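Atelier : nos astuces pour une cellule de dévracage qui tourne rond

Faisceaux, bac, repères : les petits réglages qui changent la vie

Je m'occupe de la cellule de prise en vrac chez Niltero depuis assez longtemps pour avoir fait à peu près toutes les bêtises possibles, et j'adore toujours autant cette machine ! Un bras qui plonge dans un bac métallique pour attraper des barres posées n'importe comment, c'est un régal à regarder quand c'est bien réglé. Quand ça ne l'est pas, on passe sa matinée à ramasser des pièces et à chercher un faux contact. Voici donc ce que je note dans le cahier de la cellule, remis un peu au propre.

Avant toute chose : machine arrêtée, énergies consignées, air purgé, et on vérifie au manomètre. Pour les essais, vitesse réduite et boîtier d'apprentissage en main. Je n'y reviens plus, mais c'est valable pour toutes les lignes qui suivent.

Le faisceau, encore le faisceau

S'il ne fallait soigner qu'une chose, ce serait celle-là. Les câbles et le tuyau qui descendent vers la pince doivent former une boucle ample autour du poignet, sans pli ni tension. Pour trouver la bonne longueur, amenez l'axe 6 à une extrémité de sa course, puis à l'autre, tout doucement, et regardez la boucle au lieu de regarder la pince. Si elle se tend, donnez du mou. Si elle traîne au fond du bac, reprenez-en un peu en haut.

Les colliers : serrés juste assez pour que le faisceau ne glisse pas, jamais au point de marquer la gaine. Coupez la queue à ras (une pince coupante à fleur, pas un cutter !) et tournez la tête du collier vers l'extérieur. J'en garde une poignée dans la poche et je remplace tous ceux qui ont blanchi.

Un coup de marqueur blanc en travers du collier et de la gaine, et on voit tout de suite à la visite suivante si quelque chose a bougé. Ça marche aussi très bien sur les têtes de vis de la bride.

Le bac

Un bac qui recule de quelques millimètres, et toute la cellule se met à viser à côté. Chez nous il est bridé par un serre-joint sur le rebord. Prenez-en un à mors protégés, placez-le dans un coin que le bras ne visite pas, et faites passer le programme à vide, lentement, pour contrôler le dégagement des poignées.

Pour les repères au sol ou sur le plan de travail, le ruban adhésif fait des merveilles. Dégraissez à l'alcool, laissez sécher, posez des équerres en L et marouflez avec une vieille carte plastique. Dès qu'un bord se relève, on change le morceau entier. Nous les refaisons en mars, au moment de la grande révision, et entre-temps si besoin.

Un fond de bac rayé ne gêne pas la prise. Les bavures, si : passez un chiffon sur la tôle, et là où il accroche, un coup de lime douce, puis aspirateur. Avec la soufflette, on envoie les copeaux directement dans les doigts de la pince, j'ai essayé pour vous...

Les barres dans les angles

C'est notre bête noire. Une barre couchée contre la paroi laisse très peu de place aux doigts, et le bras renonce ou, pire, frotte. Khalil Geagea a réglé ça de façon magnifique en ajoutant une prise décalée : la pince descend à l'écart de la paroi, s'approche de côté, serre, puis s'éloigne du bord avant de remonter. Limitez l'effort pendant l'approche et commencez à vitesse très basse. Quelle joie, la première barre sortie d'un angle !
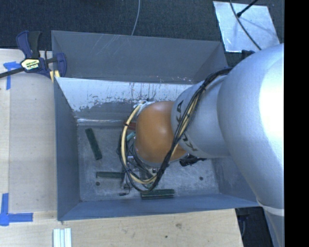

Siriporn Phromma : Chez Karam nous avons le même souci avec les barres le long des parois, et la prise décalée nous a bien aidés. J'ajouterais une chose : refaites le point zéro de la pince avant de toucher aux trajectoires. J'ai corrigé des approches pendant 2 jours alors qu'un doigt était simplement desserré.

Excellente remarque, et je l'ai recopiée en tête du cahier ! Le contrôle des doigts prend trois minutes avec une cale étalon, donc aucune excuse.

Le petit carnet de visite

À la prise de poste, un regard sur la boucle, les colliers et le serre-joint. Toutes les 400 heures, nettoyage de la pince et resserrage des doigts au couple indiqué sur leur plan. À 900 heures, je démonte les raccords d'air, je change les joints fatigués et je cherche les fuites à l'eau savonneuse, au pinceau, loin des connecteurs.

Notez la date et le compteur à chaque fois, même quand il n'y a rien à signaler. Et rangez le marqueur blanc avec le cahier, le nôtre disparaît sans arrêt.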